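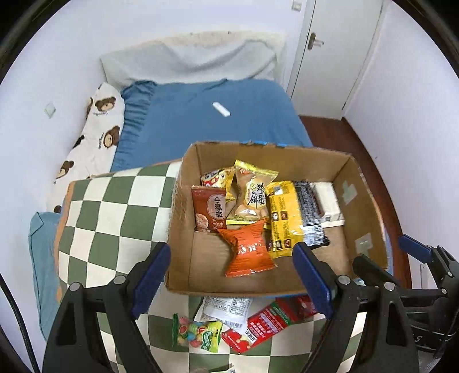 Blue pads on both fingers, snack box on the bed.

Grerkis finger pad kit for the Marinho hand gripper: review

We use cookies to remember your preferences. Accept all | Manage settings

I've been running the Marinho hand-held gripper for a while now, and the part I've fussed over most is the fingertips. The stock pads go shiny, thin wrappers start sliding, and you end up squeezing harder than you should. So when the Grerkis kit came in at $60 (the gripper itself was $399) I was ready to like it, and I do. A lot!

Fitting took me 7 minutes a side the first time. Back out the screws, lift off the old pad, wipe the seat underneath, set the new one square and snug the screws down a little at a time, going back and forth between them. Don't crank one all the way first or the pad sits crooked. Then close the fingers slowly and look at the gap from above. Mine was wider at the top than at the bottom, so I loosened the left pad, closed the fingers on a playing card and tightened it there. Lovely even bite after that.

Snack packages are my favorite test: crinkly bags, stiff little boxes, clear bags of round candy that shift around inside. The twisted bags used to be a pain. With the fresh pads I can close much more gently and still get a lift, and I check the faces with a fingertip at the end of each session. If they feel slick, a damp lint-free cloth brings them right back. Candy dust is the worst offender, go figure.

At 900 grips I pulled both pads to look at the backs. No tearing, no curl at the corners. One screw had eased off a hair, so I now go over all of them every time I recheck the zero.

Gripes: the driver in the box is soft junk (I use my Bolley one), and the leaflet skips the alignment step completely. The older Nokcombe pads were better on glossy cartons too, though they wore out far sooner.

I've already ordered a second set.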